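Besar House Residents' Group
Minutes of the kitchen meeting held on 9th April in the ground floor kitchen

Present: residents of Besar House, first and second floors. Apologies were received from two residents.

1. Minutes of the last meeting
The February minutes were agreed with one correction. The new kettle was paid for out of the tea fund and not the repairs fund.

2. Washing up
It was reported that plates are still being left by the sink overnight. The meeting agreed that everyone washes, rinses and racks their own things before leaving the kitchen. Plates go upright in the dish rack and should be put away by the next morning. Large pans are to be dried by hand and hung up.

A resident asked whether a second rack could be bought. After some discussion this was turned down, as it would take up the worktop space used for chopping.

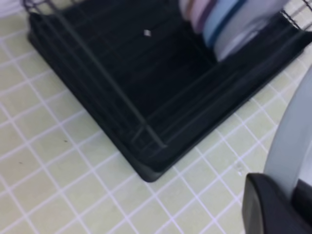

The drip tray is to be emptied and wiped out every evening by whoever is on the rota. Limescale was mentioned again. White vinegar is kept under the sink, and 100 ml in warm water is enough for one clean. The bottle must be labelled.

3. Worktop tiles
Cisero came to look at the grouting and has quoted 200 pounds to rake out and redo the stretch behind the taps. Notska did not reply to two emails. It was felt that the rest of the worktop can wait until next year. Agreed to accept the Cisero quote, provided the work can be done while the kitchen is closed for the boiler service. Bleach should not be used on the grout in the meantime.

4. Cupboards
The left-hand wall cupboard is for shared crockery only. Items with a name on will be moved to the shelf in the hall. Odd lids and chipped mugs will go in a box by the back door for one week and then be thrown out.

5. Money
The balance stands at 2,000 pounds before the tiling is paid for. The Prasertsri invoice for the extractor fan has been settled.

6. Any other business
Tea towels: 3 are missing. Please check your laundry.
The food waste caddy needs new liners.

The date of the next meeting will be put up on the noticeboard.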